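Zedmont trims snack aisle trial to two stores

Convenience chain Zedmont will continue its portion labelling trial at 2 branches after the first phase ended on Wednesday. The scheme puts a single figure on the shelf edge for each item - the energy content of the whole pack, in kilocalories - in place of the usual value per 100 g.

The labels were drawn up by Plandalura, a consultancy that works on retail signage. Shelf strips covered 720 product lines, mostly biscuits, crisps and confectionery. Aniela Michalski, who ran the work for Plandalura, said shoppers read the new strips more often than the old ones, but that sales by category had moved very little.

The next phase lasts 30 weeks and adds imported goods, where translated details are often carried on a small sticker.
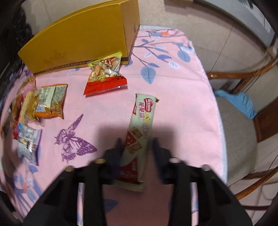 Imported lines raise a separate labelling problem, according to Panagiotis Makris, buying manager at Zedmont. Pack names may not be in English, and staff have to match each strip to the right item. A wafer bar such as the Nestlé one with 脆脆鲨 printed along its length will be listed by its original name, with an English description underneath. Strips will be checked every 15 days, and results are due in December.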